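Ginddale Neighbors Help Board
Home > Laundry and Cleaning > Washing

Socks keep coming out of the wash stiff and scratchy

Posted by bredska_row
15/02/2022
Viewed 891 times

I moved into a rental in Ginddale last fall and the water is very hard. The town report lists it at 14 grains. Shirts and jeans come out okay, but cotton socks and anything small and soft end up stiff, and the light ones are going gray. My kid has started refusing to wear hers.

What I do now: cold wash, normal cycle, a full cap of liquid detergent, then hang everything on a rack indoors. I have tried fabric softener. It helped for a couple of washes and then the socks felt waxy and stopped soaking up anything. The machine is a front loader that came with the place, with no softener tray that I trust.

I can't install a water softener because the landlord said no. Is there something I can do with the washing itself, or do I just buy new socks every year?

Saraç Street
Member, 105 posts

Same water here, two streets over from the pump house. Two things are going on. The minerals in the water tie up part of the detergent, and what doesn't rinse out dries into the fabric. Softener then puts a coating on top of that.

First strip out what is already in there. Fill a tub with hot water, as hot as the fabric label allows, and stir in half a cup of washing soda until it dissolves. Put in only the small things and leave them for a few hours. The water will probably look bad. Drain it, then run the socks through the machine with no detergent at all.

After that, change the regular wash. Use warm, 40 degrees if your machine shows Celsius like mine does. Use the amount of detergent printed on the bottle for hard water and add two spoons of washing soda to the drum. Pick the extra rinse. Skip the softener.

I also sort the small stuff on its own before washing, light blues away from the beige and pink things, so nothing picks up color in the warm water.
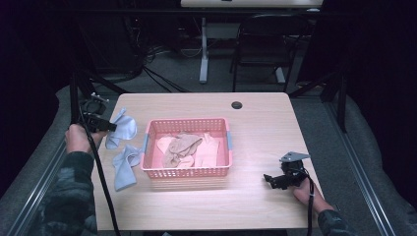
Light blue socks set to one side, paler things in the basket.

Keep wool and silk out of the soda soak. It is too harsh for them. Dark socks can lose a bit of color, so try one pair before you do the whole lot.

For drying, shake each sock hard before it goes on the rack and again when it comes off. If you have a dryer, ten minutes on low at the end takes out most of the stiffness.

drotus
Member

vinegar. half a cup in the rinse. works for me and its cheap

Saraç Street

Vinegar is fine once in a while, but don't put it in with the washing soda, they cancel each other out. Some machine manuals also say not to use it because of the rubber seals, so check yours.

bredska_row

Did the soak last night with eleven pairs. Water came out the color of weak tea. The socks are a lot softer, the white ones are still a bit gray. I'm going to do it once more before I give up on those. My manual does say no vinegar, so I'll leave that out. Does it matter which brand of washing soda?

Saraç Street

No. Just make sure the box says washing soda and not baking soda.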